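Ribbed soft fingers or plain rigid ones for a hand-held gripper?

Posted by Tyra Bråten, Sep 4, 2022

I'm choosing fingers for a hand-held gripper with a camera on it, and I want one set that copes with bottles as well as small stuff. Has anyone tried the soft ribbed kind on a cluttered table? I've only used the flat Haugen ones, and round things shoot right out of them!

Antigoni Sarantis

Go ribbed, you'll love them! I've had mine since July and they're so much fun. Bottles are the easy part – come in level, one finger on each side, and squeeze.

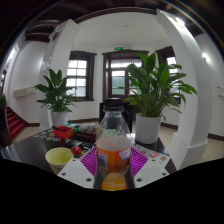 Lining up on the bottle, purple fingers either side

Small things are where you need patience. I keep a mug, a coaster and a little red ball out together and go for a different one each time, coming in low over the table. 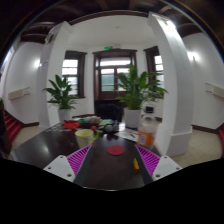 Bergþóra Kvaran

Soft. Rigid ones are ok for boxes.

Arvid Hellström

Agree with Antigoni, and I'd add that you should try odd wrist angles before you settle on a camera mount. I ran 13 grasps with the wrist rolled over – juice bottle, black cap, nothing fancy – and the wide lens kept both fingers in view the whole time.
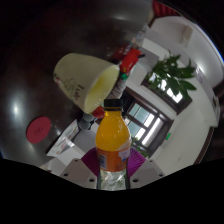

My old Bralitz mount sat 2 cm too far back and I lost the fingertips on every tilt, so do that test first. It takes seven minutes and you'll learn a ton!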